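Getting Baked-On Grease Off Without Wrecking Your Pans

My mother-in-law, Ermelinda Quintela, ran the kitchen at a little lunch place in Irkton for years, and most of what I know about scrubbing I picked up at her sink. She's a soaker. I'm impatient, so it took me a while to come around!

Start with the hottest tap water you've got, a squirt of dish soap and a spoonful of baking soda. Fill the pan past the burned line and walk away for 41 minutes (that's one episode of my show plus making tea – half an hour is probably fine too). Then go in with a plastic scraper and get the big bits up before you touch a sponge.

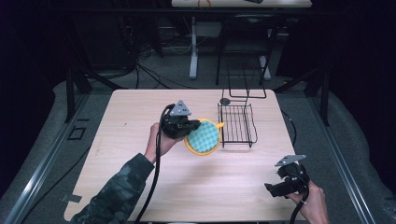 For enamel, keep the steel wool in the drawer. I scratched up a lovely Leitão casserole that way in January and I'm still mad about it, because now everything sticks in that one spot. A paste of baking soda and water, left on overnight, lifts brown stains pretty well. Cast iron is another story – coarse salt, a dry cloth, then a thin wipe of oil while it's still warm.

And please rinse your sponges! Squeeze them out hard and stand them on edge so both sides get some air. Mine get swapped out every couple of weeks, sooner if they start to smell, and the old ones go under the sink for bike chains and muddy boots.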